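The bench, the tape and the hand that won't close

Second month of the robotics club, and I said I would keep notes here, so these are the notes.

We meet in the ground floor unit at Privwood, the one with the concrete floor. I joined because Aurel Anghel, who runs it, needed somebody who could solder and didn't mind staying late. I am doing the hands. The rest of the group is doing everything I don't understand, mainly the software that tells the hands what to do.

The task for the Flekgate meet is simple to write down. The robot has to reach out over a table, pick up a small block, put it on a marked pad and let go. It gets 200 seconds. Ours needs nearly all of that, and most of it goes on the letting go. The fingers open in the wrong order, the thumb last, and the block gets dragged back off the pad.

We have tried two things so far. The first was a softer fingertip, which gripped better and made the dragging worse. The second was tape. Tape is cheap, it comes off again, and you can change where the finger touches in a minute instead of printing a new part overnight. Aurel was doubtful and is now slightly less doubtful.

I also spent an evening on the cables behind the monitor. They are coiled up on the table now – not tidy, but out of the way of the arms. 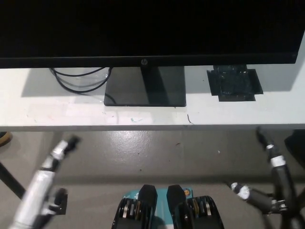 What we changed this month

The right hand has white tape round the finger segments and a patch over the end of the thumb. The left has the silver wrap, which goes down the forearm as well. The pad is held down with black tape along its edges, after it slid in three runs out of the first 9.

With the tape on the thumb, the block stayed where it was put more often than not. I would like to say it was the tape, but we also slowed the wrist down on the same evening, so I can't be sure. Next time we change one thing and write it down before changing another.

Still to do

Set the thumb to open first. Find out why the left wrist drifts when both arms are raised. Order more cable ties. The entry fee is paid and the club has 600 left for the year, so new motors are out unless Padent come through with the discount they mentioned.

Comments

Catacutan: We had the same trouble with the thumb. Ours was a loose screw at the base – check that before you touch the code.

Marit: Which tape is it? Ours leaves glue all over the joints.

Author: Ordinary black tape on the pad. I'll look at the roll for the other one. Will check the screw too, thanks.

Contact | © Notes from the bench | Back to top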